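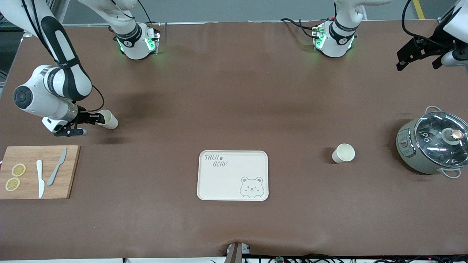
White paper cup, mouth to the right.

Rind paper cups, plain white
Supplied by Curnenow

Product code: 1928-W is no longer in use. Please order as RIND-W.

Rind is a single-wall paper cup for water, squash and other cold drinks, and for hot drinks served below boiling. It is sold unprinted. The side wall and base are cut from the same board and lined on the inside only. The rim is rolled outwards and will take the Rind flat lid, sold separately. It will not take the domed lid from the Pulelia range, which has a wider seat.

Sizes
Small, medium and large. All sizes share one base diameter and differ in height and rim width. Small and medium use the same lid. The large cup needs its own lid, marked L on the underside.

Packing
Cups are nested in sleeves and the sleeves are packed in cartons, 6 to a carton. Lids are packed in the same way and are not included with cups. A full pallet of the medium size holds 1,928 sleeves, part cartons being used to fill the top layer. Part pallets are charged at the carton rate.

Storage
Keep sleeves closed until needed. Store upright in a dry room away from direct heat and from anything with a strong smell, as the board will pick it up. Do not stack cartons more than 3 high once they are off the pallet. Cups left in a damp room may stick together in the sleeve and the rims may soften - these should not be used. Shelf life is 2 years from the date printed on the carton.

Use
Single use. Not suitable for microwave ovens, dishwashers or freezers. For tea and coffee we advise the Pulelia double-wall cup, or a Rind cup with a card sleeve. Carbonated drinks are fine if served at once. Spirits and drinks containing oil should not be left standing in the cup, as the lining is not rated for them.

Dispensers
The small size fits the Rarkura wall dispenser, both the short and long tube. Set the collar to its narrowest position before loading. If cups drop in pairs, the collar is too loose. If they tear at the rim, it is too tight. Medium and large cups do not fit any current Rarkura model.

Disposal
The lining means these cups should not go in with ordinary waste paper unless your collector accepts lined board. Check before ordering if this matters to your site.

Samples and returns
One sleeve of each size can be sent free to trade customers. Unopened cartons may be returned; opened cartons may not, for hygiene reasons.

Technical questions, including requests for the lining data sheet: Judit Szekeres, Curnenow product desk.

Page last revised October 31, 2019. Replaces all earlier Rind sheets.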